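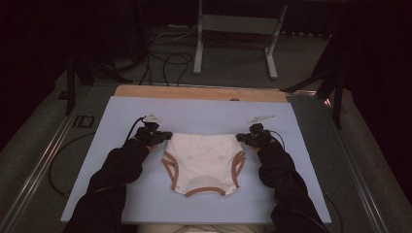

Figure 4. White briefs with brown trim, laid out flat.

4.2 Washing underwear and other light items

Use the Delicates program on the Grovard 69 for briefs, undershirts and thin cotton socks. Do not mix them with towels or jeans.

1. Check the care label on each item. If the label says hand wash only, do not use this program.
2. Turn items with printed patterns inside out.
3. Put small items in a mesh bag and close the zipper fully. Fill the bag no more than halfway.
4. Load the drum loosely. You should be able to fit your hand between the laundry and the top of the drum.
5. Add liquid detergent to compartment 2. Powder may not dissolve fully at low temperatures.
6. Turn the dial to Delicates. The display shows the default temperature and spin speed.
7. Press Spin to lower the speed if the items have elastic trim.
8. Close the door until it clicks, then press Start.

Note: The program time on the display is an estimate. It may change during the first few minutes while the machine weighs the load.

CAUTION: Do not use chlorine bleach on items containing elastane. It weakens the fibers and can turn white fabric yellow.

After the wash

1. Wait for the door light to go off before pulling the handle.
2. Take the laundry out right away to limit creasing.
3. Smooth waistbands and leg openings by hand. Do not stretch them.
4. Dry flat or on a rack, away from direct heat.
5. Fold when fully dry.

Note: If dark and white parts are sewn together in one item, wash it cold the first time and set Extra Rinse to On.

If error code E4 appears, the load is unbalanced. Pause the program, spread the laundry out and press Start again. If the code returns, see section 7.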